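Cloths, and folding them

I have been trying to sort out the cloths. We had far too many of them, most in a carrier bag under the sink, and every time I wanted one I pulled out four and pushed three back in. In June I tipped the whole lot onto the floor and went through it.

The worn ones went first. Anything with a hole or a stiff patch is now in the shed for bike chains and paint. Two of the old Waltex ones went that way, which was a pity as they dried glasses better than anything I've bought lately. I kept 30. Naima Bensaid thinks that is still too many for a house with one kitchen, and she may be right.

Then there was the folding. I had always done halves, then halves again, and stacked them. The stack falls over as soon as you take one from the middle. Naima's sister Khadija folds hers in thirds lengthways and then in half, and stands them up in a drawer like files. I tried it on the kitchen table and the first few came out lopsided. A cloth that has been sitting in a heap doesn't want to lie flat. You have to find two corners that belong to the same side, shake it, lay it down and smooth it outwards with the flat of your hand before you make any fold at all. Once I did that it went quicker.

Thin cotton is easy. Microfibre clings to itself and I still make a mess of those. Terry cloths are too thick for thirds, so they get one fold and live on the shelf above the washing machine.

I also found that a surface with a bit of grip helps. On our table the cloth slides about when you smooth it. With an old blanket spread underneath it stays where you put it, although the blanket wrinkles and needs pulling straight now and then.

The drawer has stayed tidy so far. Hamish Rutherford asked whether I iron them first. I don't. Next I want to do the pillowcases, which are in a worse state than the cloths were, and after that the fitted sheets if I can face them. 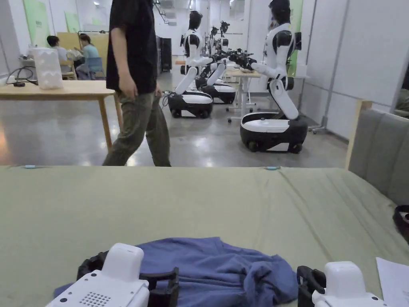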